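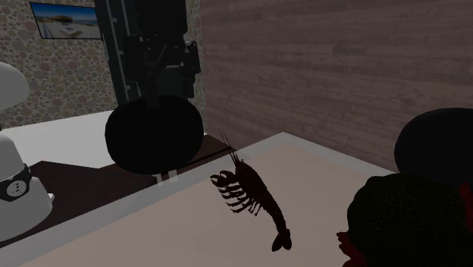 R. Tamošiūnaitė, nutrition writer

The owner of a small supplement company in Pullevthorpe started selling krill oil after 7 years of importing frozen fish. She now sells one product, a softgel called Drutelon, and gets most of her questions by phone.

"People ask if it's the same as fish oil," she said. "I tell them both have omega-3s, but the amounts are different, so read the back of the bottle."

Her own label suggests 2 softgels a day with food. She would not promise me any results. "I take it with breakfast. If somebody has a shellfish allergy or takes blood thinners, I send them to their doctor first and I don't sell them a bottle."

The oil is packed in Fuvden, 600 bottles to a batch. Last year she sold 4000 bottles, mostly to repeat customers. A sample from each batch goes to an outside lab, and she mails the report to anyone who asks for it.

"Hardly anyone asks," she said. "I wish they would."

She has been told to add a joint formula and a children's chew. She may try the chew in July. "The joint one I've looked at twice, and the price of the ingredients put me off both times."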